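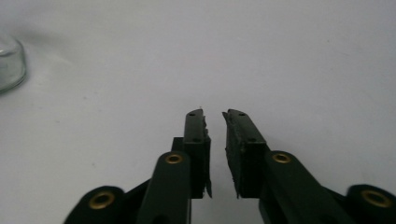 The fingers of a hand-held gripper, with a glass container on the table behind them.

"First count the pads, then count the robots"

When Wim Segers took over the equipment budget at Serkero, he received a spreadsheet with one line for hardware. It said "grippers" and it had one amount behind it. "I asked what was inside this amount," he says. "Cables? Spare fingers? The table? My colleagues were very kind, but each of them gave me another answer."

Serkero records people doing small manual tasks with hand-held grippers, and the recordings are used to train robot arms. The company has 11 stations at this moment and would like to have more before next May. Segers must decide what is bought, what is rented and what is made in the house. We spoke for one morning in the small kitchen next to his office, where he had put the printed budget on the table and corrected it with a pencil while he talked.

His first advice is to write the budget per station and not per gripper. A station at Serkero is two grippers, a table with a board, the rails, the stands and all the cabling. "The gripper is what visitors look at, so the gripper is what people put in the budget. But a person needs two of them, and they need a place to work. If you forget the stands and the cables, you will order them later in a hurry and pay for fast delivery."

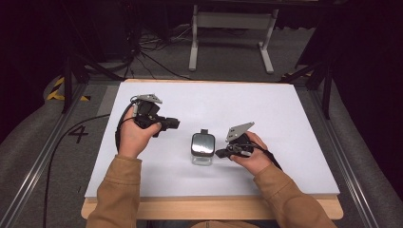
Small parts, large line

The part that surprised him most was the gripping material on the fingers. It is cheap and it wears. In his first year Serkero replaced 126 pads, and none of them were planned. They were paid from the money for office supplies until Brittany MacPherson of the finance department asked why the office was buying so much rubber.

"She was right to ask," Segers says. "Now it is its own line. I put 2000 euros there for the year, and I do not let anyone borrow from it."

He also changed the rule for when a pad is replaced. Before, the operators decided for themselves, and some of them were very patient with an old pad. Toon Vanhove, who maintains the stations, now looks at every pair of fingers at the start of the week and writes down the ones with a ragged edge. A little fraying is accepted. A loose piece that can come between the finger and the object is not. 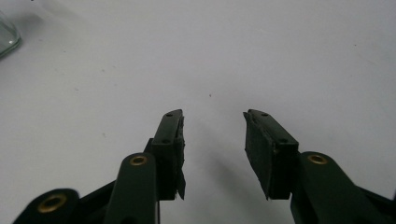

The fingers themselves are another discussion. Serkero has them printed by Wuyts, a workshop that is a short drive away, for 116 euros per pair with the brass parts already set in. Segers compared this with buying a printer. "On paper the printer wins after some months. But then Toon is standing next to a printer instead of next to a station, and his hours were not on my paper." He stays with Wuyts for now. He will make the calculation again if the number of stations doubles.

He is less strict about the objects that people pick up. Glass jars, lids, cloths - these come from ordinary shops, and he gives the team a small fixed amount per month without asking for a plan. Transparent things are always on the shopping list. He only asks that they buy two of each, as glass breaks and a task must sometimes be repeated with the same jar.

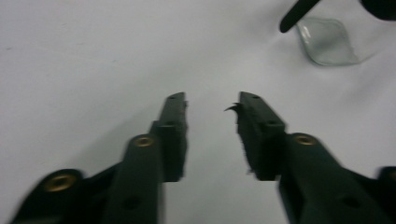 Rent or buy?

For the robot arms, Segers rents. The supplier, Unwood, offered a discount for buying four at once and he refused it, after a long evening with the contract. The discount was good, he admits, but the service was only included for the first year, and he could not find a price for the second. "If they do not write the price, I must suppose it is a high price."

Not everybody at Serkero agrees with him. Jeanine Michiels, who leads the recording team, would prefer to own the arms, so that she can change the mounting without a letter to the owner. They have agreed to look at it again when the rental ends.

I asked him what he would say to a smaller group that has money for one station only. He thought about this for some time. "Buy one complete station and use it for two months. Write down everything that you run to the shop for. This list is your real budget - the first one was only a wish." Then he took his pencil again and crossed out a number for cable ties.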